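Multthorpe wind

From the weather and climate pages. Article needs more sources, see Notes.

The Multthorpe wind (also Multthorpe blow, locally just "the blow") is a cold downslope wind of the Stinham valley. Comes off the high ground north of Multthorpe, mostly at night, mostly in the colder half of the year. Dry, gusty, short. Strongest between Multthorpe and the Nenbridge road, weak or absent by the time it gets to Benavides at the valley mouth.

Usually classed as a katabatic wind. Some authors treat it as a mix, part katabatic drainage, part gap wind. See Classification.

Name

The name is from the village. Older farm diaries have "north blow" and "door wind", the second one apparently from the way it opens unlatched barn doors. "Multthorpe wind" first shows up in print in a set of notes by Lutz Görtz, who kept the weather record at Nenbridge and wanted a single heading for the column. It stuck. Benavides people tend not to use any name for it as they rarely get it.

Formation

On a clear, calm night the plateau above Multthorpe loses heat to the sky quickly. The ground cools, the layer of air right above it cools too and gets denser than the air out over the valley at the same height. Dense air on a slope moves downhill. So far this is ordinary drainage flow, the same as on any hillside, and on most clear nights it never gets beyond a light breeze.

For a proper blow more is needed. The plateau is a shallow bowl with a low rim on the south side. Cold air pools in the bowl until it is deep enough to spill over the rim, then goes all at once down the ravine above the village. The drop from the rim to the valley floor is 300 meters. The air warms by compression as it descends but starts out so cold that it is still colder than what it replaces at the bottom.

Snow on the plateau helps a lot. Snow cover radiates well and insulates the air from the warmer soil underneath, so the pool fills faster. Cloud stops it. Even a thin high sheet will slow the cooling enough that the bowl doesn't fill before sunrise. A strong regional wind also stops it, by stirring the pool and mixing warmer air down.

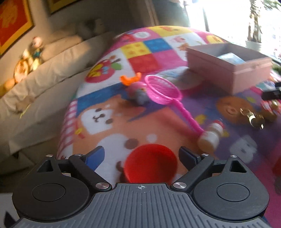
Why does the Multthorpe wind usually start after midnight?

The cold pool on the plateau has to fill up to the level of the rim first, and that takes several hours of clear sky after sunset. On long December nights it can begin before midnight. In spring the night is often over before the pool is full.

Characteristics

Onset is sudden. Calm, then a few puffs, then full strength within minutes. Observers often mention a low roar from the ravine just ahead of it. Direction in the village is steady from the north, turning northwest further down as the valley bends.

The highest gust on the Nenbridge record is 55 miles per hour. That was in December with deep snow on the plateau and a light northerly wind aloft, and is well above what normally occurs. A typical event brings gusts strong enough to move garden furniture and not much worse.

Temperature falls at onset, then often levels off or even creeps up again as the wind mixes out the still colder air that was sitting in the valley bottom. This is why valley floor frost can be lighter on a windy night than on a calm one, which confuses people who expect the blow to bring the hard frosts. Humidity drops, and any fog in the upper valley clears fast. It tends to get pushed downstream and thickens near Benavides.

Most events last 3 hours or less. They end when the pool has drained down to the level of the rim. If the sky stays clear it can fill again and spill a second time before dawn, weaker. After sunrise the slopes warm up and the flow reverses to a light upslope breeze.

Classification

Nandi Ngcobo's survey of small valley winds puts it with the true katabatic winds, on the grounds that gravity is the main driver and it needs no pressure gradient across the plateau. Eduard Matoušek disagreed. He argued that the strongest events all come with a light northerly aloft, which pushes the pool against the rim, and that below the ravine mouth the air is squeezed and sped up as in any gap wind. In his scheme it is "katabatic, gap-enhanced".

Later writers mostly follow one or the other without adding data. The two views are not that far apart. Ngcobo was describing the common weak event and Matoušek the rare strong one.

It is not a foehn. A foehn arrives warm and dry at the foot of the slope; this one arrives cold. Often compared to the bora of the Adriatic coast, which is also cold air spilling over a barrier, but the bora is far bigger, driven by large-scale pressure patterns, and can go on for days.

Seasons

Main season is late fall to early spring. Peak in December and the weeks after, when nights are long and snow usually lies on the plateau. Summer cases are rare and weak. The latest spring event written up in any detail began in the early hours of Mon 1 May after a late snowfall on the high ground. Orchards near Stinham lost blossom from it, from the wind itself more than from frost.

Observation

Three stations matter.

Nenbridge. Longest record, begun by Görtz. Sits off to the east side of the flow so it under-reads. Site was moved once, from the mill yard to the school field, and readings before and after the move should not be compared directly.

Multthorpe church. Wind only, no thermometer. Best placed of the lot but with gaps, the instrument ices up.

Plateau rim. Temperature and wind. Set up by Britta Diekmann to catch the moment of spill-over. Her readings showed the pool reaching the rim well before the wind was felt in the village, with a slow trickle at first and then the main surge. She took the delay to be the time needed to flush the warmer air out of the ravine. Accepted by most since.
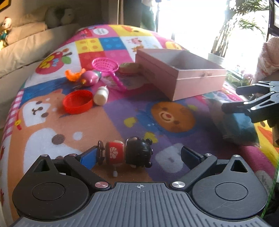

Small figurine lying on a patchwork play mat.

Forecasting

Hard. Regional weather models smooth out the bowl and the ravine so the wind is simply missing from the output. Forecasters go by rules of thumb instead. The ones most used were put together by Chun-yin Fu from the rim and church records:

Clear sky from sunset on, no high cloud moving in
Snow lying on the plateau, the older and deeper the better
Light wind aloft, ideally from the north
Dry air at plateau level in the evening

All four together give a good chance of a blow. Without the snow it can still happen but is seldom strong. Fu also noted that false alarms nearly all come from cloud arriving late in the night, after the forecast has gone out.

Effects

Mostly minor. Branches down on the Nenbridge road, loose roofing, drifting snow across the bend below the ravine. The road is fenced there on the north side for that reason. Older farmhouses in Multthorpe have few or no openings on the north wall, and barn doors face south or east.

Fruit growers at Stinham have mixed feelings on it. A moderate blow keeps the valley air moving and protects against radiation frost, same idea as a wind machine. A strong one in blossom time does damage. Beekeepers put hives behind walls or hedges on the east slope.

Smoke from wood stoves, which otherwise sits over the village on still nights, is cleared within minutes of onset. Down at Benavides teh smoke and fog may both arrive together toward morning.

Notes

The 55 mph figure is a gust, not a sustained wind. Some copies of the Nenbridge tables have it in the wrong column.

Height of the rim above the valley floor is measured at the ravine, other parts of the rim are higher.

Spelling "Multhorpe" with one t is found on older maps and refers to the same place.

See also

Katabatic wind
Cold air pool
Gap wind
Bora
Radiation frost
Valley fog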